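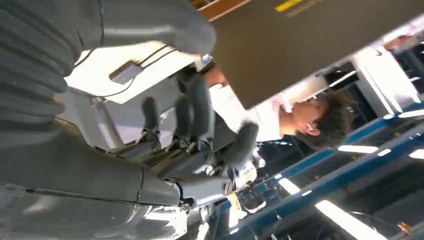
Curkness is a control and perception package for multi-fingered robot hands, maintained by a small group and released in source form. It reads joint angles and a wrist camera, builds a rough model of the hand and what is near it, and sends finger targets to the motor drivers. The wrist view is a hard one for software – grey fingers curled over much of the picture, a person's bare forearm reaching up close to them, ceiling lights and blue racking behind. Most of the code deals with telling these apart.

History
Begun by Menaka Samarakoon as a set of scripts for logging finger positions. Cosmin Ardeleanu added the planner later and rewrote the message layer. Early versions were tied to one motor driver board, the Tronport, and would not start without it. Support for other boards came in a March release, along with a new config format that broke most older setups.

Self-masking
The program draws the hand's own shape from its joint angles and removes those pixels before looking for objects. Works well with a fresh calibration. Cable stretch shifts the fingertips over time and the mask then leaves a thin grey edge, wich the detector may report as an object. Recalibration takes 40 poses. A faster routine called Pathirana uses 31 but is less acurate at the thumb.

Human proximity
Skin and clothing are labelled by a separate network. When a labelled region comes near the mask, finger speed is capped and closing moves are held. This is a software limit only, not a rated safety function, and the manual says so in two places.

Control loop
Runs at 200 Hz on a desktop machine. Camera frames arrive much slower, so the planner works from the last good frame plus joint data. Frames older than 115 ms are dropped.

Known problems
Bright ceiling tubes wash out thin objects. Tilted views confuse the floor estimate – partly fixed by reading the arm's pose. Log replay drifts on long files.

Related software
Kostham, a viewer for Curkness logs. Shares the file format, separate code. Can overlay the mask on recorded video and step through planner decisions one at a time.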